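4.2 What the kit delivers at the tabletop

The vendor's literature for the Drestico collection kit makes three promises that matter to a laboratory deciding whether to buy. Operators can be productive on the first morning. The recordings can be turned into robot training data without manual cleanup. And a policy trained on those recordings will carry over to an arm the operators never saw. We treat each as a claim to be tested, and this section deals mostly with the first two. The third is taken up in Section 5, where our results are thinner than we would like and where, in our view, the vendor's are thinner still.

Our trial used the rental package, which comprises the hand-held grippers, a recording license and access to the Jutamix processing service. We did not buy the optional tabletop fixtures. The tasks were drawn from the kitchen set that the vendor uses in its own promotional material: moving pans and bowls, placing dishes, transferring food items, and working close to a cooktop. We kept to that set on purpose. If a kit is sold on kitchen work, kitchen work is where it should be at its best, and any weakness found there is hard to blame on an unfair choice of task.

We recorded 1,098 demonstrations. The service accepted or rejected each one automatically, and we then reviewed a sample of 200 by hand, drawn evenly from the accepted and rejected piles. Reviewers worked without knowing which pile a recording came from. They were asked a narrow question: could this recording be used, as it stands, to teach the task named in its label?

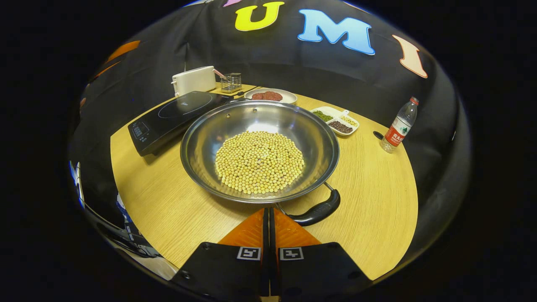 4.2.1 Object placement and the viewpoint problem

The wide view from the gripper is the main selling point, and we do not dispute its value. With the fingers pointed at a wok of soybeans, the operator's recording also takes in the cooktop to the left, the patties on their plate at the far edge of the table, the divided dish of beans and the water bottle. A policy gets context from all of that. It also gets distraction from all of that, and the vendor's guide has little to say about the second half of the bargain.

The wok is a good case. Its rim is polished and picks up the overhead light, and the reflection depends on where the viewer is. For a gripper-mounted camera the viewer is always moving. We found that the service's tracking confidence, a single score attached to every recording, fell more often in tasks with shiny metal close to the fingers than in tasks built around plates and dishes. The guide says that reflective objects are "supported." We could find no definition of that word anywhere in the documents we were given, and our written request for one had not been answered when this paper was prepared.

The soybeans raise a different question. Loose food is attractive in a demonstration because people who see it understand at once what the robot is for. It is less attractive as training data. A mound of beans has no pose to speak of, and the state that matters (how many have been moved, how the heap has changed) is not captured by the finger position or the wrist path. The kit records both of those carefully and leaves the rest to the pictures. That may be enough for a policy with a large amount of data behind it. With the quantity a small laboratory can collect in a rental period, we doubt it, and nothing in the vendor's material has persuaded us otherwise.

The handle is simpler. It gives the fingers something definite to close on, and approach paths toward handles were the most consistent in our recordings across all operators. A buyer who plans to work mainly with handled cookware could reasonably expect better results than we report for the full task set.

4.2.2 Acceptance, rejection, and what the score means

Of the 200 recordings reviewed by hand, our reviewers disagreed with the service on 57. We consider this high for a product whose central convenience is that nobody needs to look at the data. The disagreements were not evenly spread. Most were recordings that the service accepted and our reviewers did not, and the usual reason was that the motion was smooth and well tracked but the task had not been done. An operator would reach, hesitate, withdraw and end the recording. The wrist path was clean. The content was useless.

This is a sensible outcome for a filter that looks only at motion quality. It is not a sensible outcome for a filter described in the brochure as a check on "demonstration quality," and a buyer who reads that phrase in the ordinary way will be misled. Tristeo, which sells a competing service that we tested in less depth, makes a smaller claim and meets it: it reports tracking quality, calls it tracking quality, and leaves the judgment of task success to the user. We would rather have the smaller claim.

The errors in the other direction were fewer but more annoying in daily use. Perfectly good recordings were thrown out when the gripper was held close to a large plain surface for a long time – the cooktop glass was a frequent offender. Operators learned to pause farther back before closing in, and rejections of this kind became less common. We note, however, that this is the operator adapting to the software. The habit then appears in the training data, and a policy may well copy it.

4.2.3 Setup and the first-morning claim

The vendor states that a new operator can be trained in under an hour. In the narrow sense we agree. The gripper is light, the trigger is obvious, and none of our 6 operators had trouble making a first recording. The claim is weaker when training is taken to mean that the recordings are worth keeping. Every operator's first batch had a markedly lower acceptance rate in our hand review than the later ones, and the service's own score did not show the difference.

Each finger carries a square marker on its base, and the software reads the opening width from the pair. This is an inexpensive and well-understood method, and in our trial it worked as long as both markers could be seen cleanly. Operators must therefore keep dishes and cookware from passing in front of the bases. The quick-start card leaves this out. It is mentioned late in the full guide, in a paragraph on troubleshooting, where a new operator is unlikely to find it before it is needed.

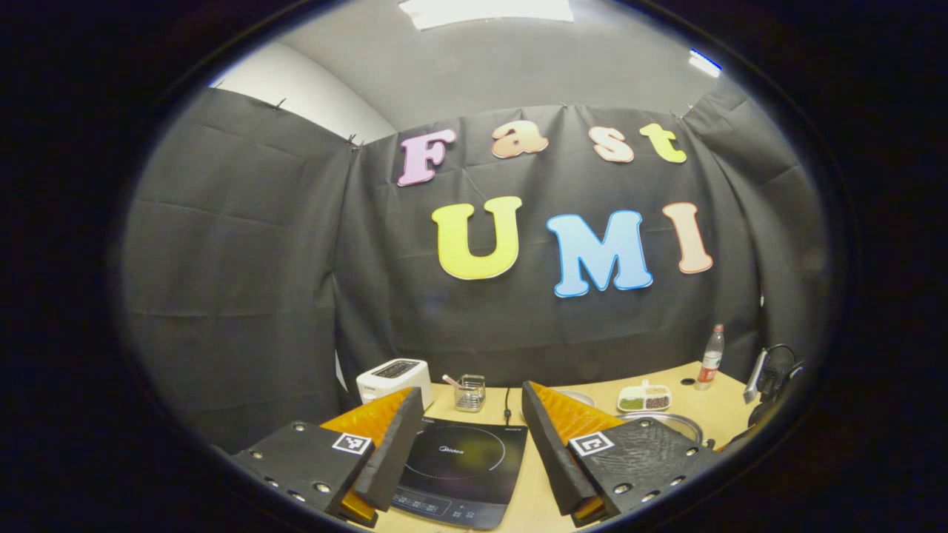
Figure 4. Tabletop as seen from the gripper, with the cooktop between the two fingers and the markers on the finger bases.

Figure 4 gives a fair idea of how much of the room enters a recording: the ceiling light, the hung fabric and the lettering on it all share the view with the objects on the table. The guide recommends "a visually rich background" for tracking and, some pages later, "an uncluttered workspace" for training. Both pieces of advice are defensible alone. The guide does not say how to weigh one against the other, and we suspect that the lettering did more for tracking than the wrinkled gray cloth around it. We did not test this separately and offer it only as a suspicion.

The same view shows the fingers themselves, orange ribbed fins with black pads on their inner faces. Because the fins are compliant, the width read from the markers and the width at the point of contact need not agree. The vendor calls the effect negligible. For a bowl rim or a pan handle we have no strong reason to object. For small or soft items we would want to see a measurement, and none was supplied. We had hoped to borrow a set of rigid fingers from the Bellini accessory line to make the comparison ourselves, but these were out of stock for the whole of our rental period.

4.2.4 Cost in operator time

The brochure compares its kit with teleoperation, and on that comparison it wins easily. Carrying a gripper to a table is faster than driving an arm, and our operators plainly preferred it. The comparison is somewhat flattering, though. It counts time spent recording and leaves out time spent resetting the table, which for food tasks was the larger part of the day. Beans have to go back in the wok. Dishes have to return to a plausible starting place, and that place has to vary from one recording to the next or the data will teach very little.

It also leaves out review. If the automatic score could be trusted, this would be fair. Given the disagreement rate above, we do not think it can be, and any laboratory using the service should budget for someone to watch a good share of the recordings. Once that is added, the kit is still quicker than teleoperation by our reckoning, but the gap is a good deal smaller than advertised.

4.2.5 Limits of this trial

Our tests used one table, one backdrop and one style of lighting, and the operators all worked in the same laboratory. The service was also updated in September, partway through our review, and the release notes do not say whether the scoring changed. We reran a portion of the earlier recordings and saw small shifts in both directions. The figures in this section come from the scores as first returned. A buyer repeating the trial today may see something different – another reason to ask the vendor for a versioned description of the filter before signing for more than a single rental period.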